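Riltier Household Textile Wash Records

Version 2, released 22nd September
Maintainers: Trí Lâm, Eun-seong Yoon

Summary

Riltier is a table of laundering results for household fabrics, mostly ribbed knits, flannelette and cotton drill. It holds 778 rows, one per wash cycle, covering 399 fabric samples. Colour change and shrinkage are recorded after each cycle.

Files

cycles.csv – one row per wash
samples.csv – fibre content, weave, supplier (Duder or Skornum)
notes.txt – free-text remarks, unedited

Units are metric. Shrinkage is a percentage of the original length, measured along the rib where there is one. Negative values mean the sample grew, and are kept as recorded.

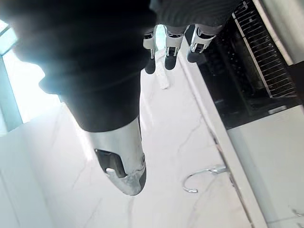 Dark fabrics were graded under the same lamp as light ones. Grades for navy and black are less consistent between the two graders, so use the grader column when modelling colour loss. Spin speed was 600 rpm for all cycles from April onward; earlier rows leave the field blank.

Known issues

Sample 337 appears twice in samples.csv with different fibre content. The second entry is correct.
Supplier is missing for offcuts.
Line-dried and tumble-dried samples are not balanced.

Changes from version 1

Renamed "color" to "colour" in all headers. The old Gil import script will fail on this – update the header map first.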